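Desk by the brick wall, part two: light, cables and the shelf

Thursday, July 9, 2020

The first part of this covered the desk itself and the arguments for and against a white top. I said then that I would come back to lighting and cable runs once I had used the arrangement for a while. I have now used it for 15 weeks, with a tape measure and a cheap light meter to hand, and most of my first assumptions needed correcting.

The room is long, with bare red brick down one side, a large window at the far end and fluorescent panels overhead. The lower panes of the window are frosted. The upper part looks onto trees, so the daylight in summer is slightly green and fairly even. A desk placed lengthways against the brick takes that light from the side, and this is the correct way round for anyone using a screen. Facing the window gives you glare in the eyes. Turning your back to it gives you glare on the monitor.

Brick absorbs a good deal of light. I had expected this but not the extent of it. With the ceiling panels off and the blind in the next bay down, the meter read 47 lux on the desk surface at the keyboard end, late on an overcast afternoon. That is too low for reading print. The white desktop helps to bounce what light there is, but it cannot make up for the wall.

A desk lamp is therefore needed. I tried a clamp model first and sent it back. The clamp needed a clear edge at the rear of the desk, and the desk sits too close to the wall to allow it. The replacement is black with a round, weighted base and an angular shade. The base takes up more room than a clamp would, but the lamp can be moved along the desk in a second, and I move it more than I thought I would. The angular shade has a hard cut-off, so the bulb is hidden from anyone sitting down. I use a 2,710 kelvin lamp according to the packet, an oddly exact figure which I have no means of checking. It looks warm against the brick and a little yellow under the fluorescents.

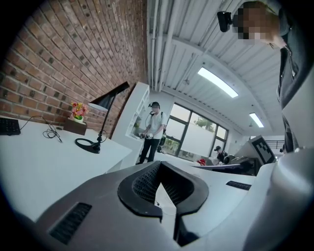
Cables were the second problem. You cannot fix a tray or clips to old brick without drilling, and the mortar in this wall is dark, uneven and soft in places. I tested adhesive clips from Susurar on a less visible stretch. Four out of 6 had dropped off by the end of the first week. The face of the brick is simply too rough and dusty for a pad to grip. Brushing and priming the surface might improve matters, but I did not want a row of shiny patches if it failed.

The present method is to leave spare cable coiled on the desk and secure the coil with a hook-and-loop tie. It does not look as neat as a tray. It does mean that any lead can be pulled out, checked and put back without crawling underneath. Coils should be loose and wide. A tight coil held with a plastic tie will take a permanent set, and after that it never lies flat again.

The planter was added for a practical purpose, although it is usually taken for decoration. It is a brown wooden box with artificial flowers in it, and it stands behind the lamp. It stops small items rolling along the back of the desk. Real plants did badly at that end and I was not prepared to have a watering can near a keyboard. Artificial flowers need dusting once a fortnight with a soft paintbrush. Pink, orange and yellow would not have been my choice, but they were what Bemedent had in stock, and they do at least show up against the brick.

Beyond the desk is the white partition shelf. I chose open compartments over a solid back so that light from the window could pass through. This works as long as the compartments are not filled. My rule is to keep the upper ones at least half clear, and the rule gets broken.

Still to do: measure the desk again in August when the sun is lower in the evening, try a cooler bulb in the lamp, and find a better way of lifting the mains lead off the floor. Stotska sell a free-standing cable post that may suit. I will post the readings when I have them.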